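Can a robot arm clear a kitchen counter yet, or is this still years off?

Posted in Home Automation, 2021-12-01

Hazem Metwally

My brother-in-law wants the two of us to put money into a kitchen helper from a small outfit called Prornby. The pitch is an arm that lives by the counter and puts everything back where it belongs: food to the fridge, toys to the toy bin, silverware to the drawer. They're asking for a deposit now and promising units in May. I've pasted two renders from their simulator. The arm in them is a Franka Emika, and they say the finished product would "perform at the same level," whatever that means.
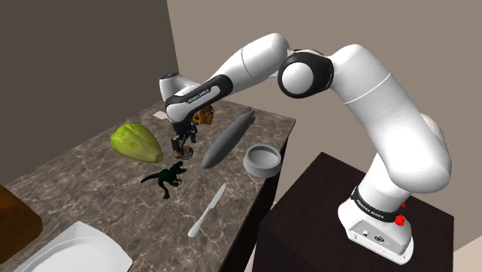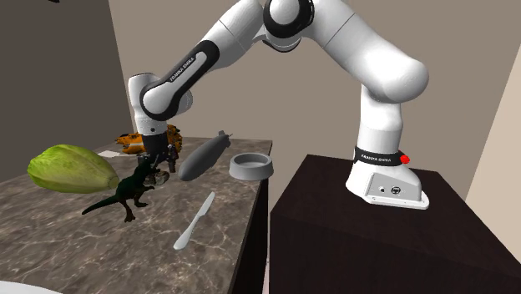

It's a fair picture of my own counter, I'll give them that. Toys, something from the produce aisle, a butter knife, a bowl. My kids could manage it if I stood over them. What I want to know is whether a machine can, in a real house, with nobody in the next room holding a controller. I've been burned before. I bought a window-cleaning gadget called the Skerkelero that did one pane nicely and then sat on the sill beeping at me for the rest of the afternoon. So I'm asking people who have used this sort of thing, please, and not people who have watched a video of it.

The deposit is $1,684, by the way. Each.

Guilan Shao

I'd keep the money.

I spent three years on the floor of a packing shop where we had arms doing pick and place, and I don't hate them. Ours were good at their job. Their job was the same box, in the same spot, facing the same way, all shift long. When the supplier changed the box to a shinier finish we lost most of a day. A kitchen is the reverse of that. Every item is a different shape and none of them is where it was yesterday.

Take the butter knife. A flat thing on a hard flat surface is miserable for two fingers. You and I slide it to the edge or press down on one end and get a nail under it. An arm can be taught to do that, and I've seen people do good work on it, but then you want it to handle a lettuce with the same hand ten seconds later and not bruise it. Then a bowl, which has to be taken by the rim, and what if there's water in it? The rendered one never has water in it unless somebody puts it there.

Which brings me to the simulator. There's nothing wrong with using one. It's a sensible way to practice, and you can drop things all day without sweeping up. But friction and squish are hard to get right in software, and soft things are worse. A grasp that works on the screen can slip on the real article. I would want to hear how many tries they made on a real counter and how many they failed, and I'd want to hear it before the deposit cleared.

Some things to put to them in writing:

Does it pick its own grasp, or has somebody told it where each thing is?
What does it do with an object it has never met?
Who puts it right when it drops something behind the cabinet, and does it even know it dropped it?
How long does a full counter take? Around 15 minutes would be quick in my view, and I can do mine in one.
What happens when a child reaches in?

That last one matters more than the rest. Our arms were fenced, and the gate stopped them dead. I don't see how you fence a kitchen.

Also ask what "where it belongs" means. The fridge has a door. The drawer has to be opened. An arm bolted down by the counter reaches as far as it reaches, and in my house that wouldn't include either one. Picking up is half the chore at best – the putting away is where I'd expect the sales talk to get vague.

I do think it'll come. I just wouldn't pay for it by May.

Allow_Mbwambo

disagree a bit with the above. everyone said robot vacuums were junk too and mine has been going fine, only gets stuck on the bath mat. if you have the cash why not, somebody has to be first. you could always sell it on

also 10 bucks says the kids break it

Hazem Metwally

Thanks, both. Guilan, I sent your list over nearly word for word. I got a reply the same evening, very friendly, that covered the one about timing ("will improve with updates") and skipped the others. I've asked again about the child reaching in and whether the deposit can be refunded.

My brother-in-law says I'm being negative. He has agreed to wait until they'll show us one working on a real counter, with things we bring ourselves in a grocery bag. I'm bringing a wet sponge and a bag of flour with the top open.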